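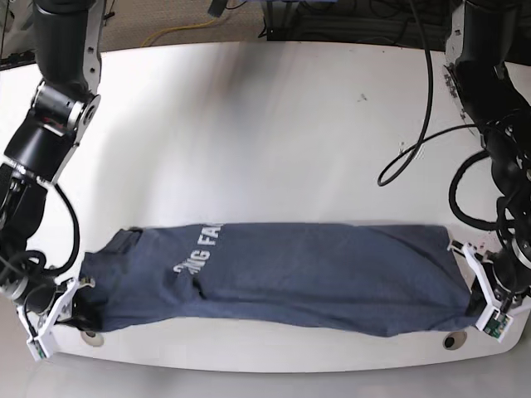
T-shirt folded lengthwise on a white table.

Home Services Prices FAQ Contact

Wash and Fold: Frequently Asked Questions

Last updated 2026-06-07

Grundus Laundry has offered drop-off wash and fold in Mikstead for 11 years. These are the questions we get most often at the counter and by phone. If yours isn't covered, call us at extension 309 or ask when you drop off.

How do I drop off my laundry?
Bring it to the front counter in any bag you like. We weigh it, write up a ticket, and give you the bottom half. You don't need an appointment. If you're a new customer, we'll ask for your name, a phone number, and any allergies to detergent.

Is there a minimum?
Yes, 4 pounds. You can bring less, but you'll be charged for the minimum.

How long does it take?
Drop off before noon and your order will be ready by closing the next day. Afternoon orders take one day more. Comforters and anything with down filling may take longer to dry, and we'll call you if so.

Do you mix my clothes with other people's?
No. Each order gets its own washer and its own dryer. Large orders are split across several machines, and the ticket number travels with every load.

Do you sort by color?
We separate lights and darks if there's enough for two loads. With a small order, everything goes in together on cold unless you tell us otherwise. New jeans, red towels, and anything you know will bleed should go in a separate bag with a note.

What detergent do you use?
Our standard detergent is Aidoo liquid, lightly scented. Aidoo Free, which has no dye or perfume, is available at no extra charge. You may also bring your own. Label it with your last name and we'll return whatever is left. Fabric softener and bleach are used only if you ask.

How do you fold?
T-shirts are folded lengthwise first, then in thirds. Pants are folded on the seam. Socks are paired and tucked, and singles are put in a small paper bag on top of the order. Fitted sheets are folded as flat as we can get them. If you'd like shirts on hangers, bring the hangers with your order. Akua Nyarko runs the folding tables and keeps a card for regular customers with special instructions, so you only have to tell us once.

Will my printed shirts crack or fade?
All prints wear down over time. Turning the shirt inside out helps, and so does low heat. We do both for printed shirts if you check the "prints" box on the ticket. We don't check every shirt for prints unless the box is marked.

Can you get stains out?
Sometimes. Point them out at drop-off and tell us what they are if you know. We treat them once before washing. Old grease, ink, and anything that has already been through a hot dryer may not come out. There is no extra charge for the first five stains in an order.

What won't you wash?
Leather, suede, wool suits, anything labeled dry clean only, and items soaked in gasoline, paint thinner, or motor oil. Pet beds are fine if the cover comes off.

Do you check pockets?
Yes, but please check them first. Cash and keys are put in an envelope stapled to your ticket. We can't pay for damage caused by pens, lipstick, or gum left in pockets.

What if something is missing or damaged?
Tell us within a week of pickup and bring your ticket. Most missing items turn up stuck inside a sleeve or a pillowcase, so please look there. For claims, ask for Cecilia Quartey. We'll repair or replace items damaged by our machines, up to ten times the cost of the order.

How long will you hold my order?
Thirty days. After that we call twice, and unclaimed clothes are donated. Every November we also collect coats for the winter drive, and you're welcome to add to the bin by the door.

Do you pick up and deliver?
Within Mikstead, yes. Kwame Frimpong drives the morning route and Kwabena Dogbe does evenings. Leave the bag where the driver can reach it and text us the spot. Apartment buildings with a locked lobby need someone home or a door code.

Can I set up a business account?
Yes. We wash for salons, gyms, and short-term rentals. Billing is monthly through Skillus, and you can pay by card or bank transfer. Email the office for a rate sheet.

Was this page helpful? Yes (775) No (11)
Share Print 0 comments

Grundus Laundry, Mikstead | Contact us | Privacy | © 2026 Grundus Laundry | Back to top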